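Datasets > Outdoor surfaces > Yazdani

Yazdani plaza paving notes

Notes on large-slab paving in public squares, kept by Merja Nurmi and Wenjie Tang. Version 3, Apr 2, 2019. There are 244 entries, one per text file. Each gives slab color, joint direction and weathering.

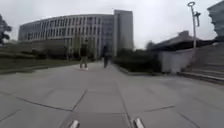 Joints are logged by the direction they run, starting from the main walking route. Use "gray" for all plain slabs and put darker patches in the wear field. Entries 40 to 50 still need a second check.

3 comments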